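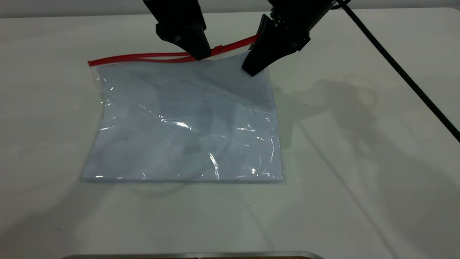

Search this site Search

Gripper tips for the bench — bags, film and other floppy things

Notes from trying out fingertips on the small arm. Two sets so far, Arnik and Sokus, same job for both: get hold of the red closure on a zip-top bag with sheets in it and open it. Wrote these up quick so Josée doesn't have to ask me again. Add your own at the bottom.

Before you start

Wipe the tabletop. Grit under a bag makes it sit up on one side and then your heights are all wrong. Damp cloth, then a dry one. No spray polish!! Bags skate on it.

Bag flat. Closure towards the arm, sheets squared up and pushed right to the bottom. If the stack rides up under the zip the tips hit paper before they get any plastic.

Tape two small marks on the table for the top corners of the bag. Pencil rubs off. Masking tape is fine, thin strips, and keep it out from under the fingers.

Cable. Run the loose one off to the side, with slack, and move the arm by hand through the whole job before you switch anything on. Mine was snagging at the wrist on every third go and I blamed the tips for a whole afternoon.

Which tips

Pointed ones for this. Wide flat pads are lovely for boxes and jars, useless on a bag, they just squash both sides of the opening together and lift the lot.

Arnik — narrower at the end, get under the strip well. Marked two bags. Fine once I took the sharp edge off with 400 paper, three or four strokes, no more.

Sokus — bit blunter. Kinder to the film, misses the strip more. I'd keep these for thick freezer bags.

Raymonde prefers the Sokus for everything. We've agreed to differ.

Whichever you fit, nip the screws up evenly, a bit one side then a bit the other. Then close the fingers slowly on a slip of paper. Paper should drag the same on both. If it slides out of one side you've got a tip on crooked, start again.

Getting hold of the strip

Come down slow over the last bit. Much slower than you think.

One finger at the strip, other one in from the side at an angle. Straight down with both just pushes the bag flat.

Go for the colour. A red closure is a gift, you can see from across the room whether you've caught one side or both. Clear zips are a misery — run a marker pen along one edge first and let it dry.

Once you've got a strand, lift only enough to see a low arc between the fingers. Stop there and look. If both strands are coming up together, let go and try again, don't pull harder.

Keep the other side of the closure down. A light touch of the second tip on the bag does it. Press too hard and you crease the film and then it keeps the crease for ever.

Swap bags often. A bag that has been opened 22 times by a gripper opens on its own and tells you nothing about the tips. I bin mine at 20 now.

Light and shine

Crinkly film throws white streaks all over the shop. If your camera is picking the spot for you it will happily pick a streak. Turn the lamp, not the camera. Low and from the side is worse, high and bounced off the wall is better. Tracing paper over the lamp also OK if the lamp runs cool, NOT on a hot bulb.

Watch out for the arm's own shadow as well. Darkens half the table on mine. Check with the arm down in position, no point checking with it parked.

Force

On the Bravo controller start at the lowest grip setting and go up one step at a time. Write each one down. Soft film needs hardly anything. I was three steps too high for a week and wondering why the bags had little moons in them.

If the strip slips at low force, clean the tips before you turn it up. Bit of soapy water on a cotton bud, dry them properley. Skin grease off your own fingers is enough to make them slide.

Keeping score

Same bag type, same table, same lamp, both sets of tips on the same day. Otherwise you're comparing the weather. Three columns is plenty: caught, missed, caught both sides. Darcy has a sheet with fourteen columns and has filled in two of them.

Odds and ends

Old tips go in a labelled jar, in pairs. Odd ones are no good to anyone.

Bags from the catering place come 3,000 to a carton, split one with somebody.

Thin rubber sleeve over the tips — tried it. Grippy but too fat to get under the strip. Cutting the end off the sleeve helps a bit. Still trying.

Jolien uses a dab of plumber's tape on the tips instead, says one wrap. Havent had a go yet.

Still to do: press-seal bags with the slider, those stiff pouches coffee comes in, and a bag with only one or two sheets inside, which I expect will go wandering about the table.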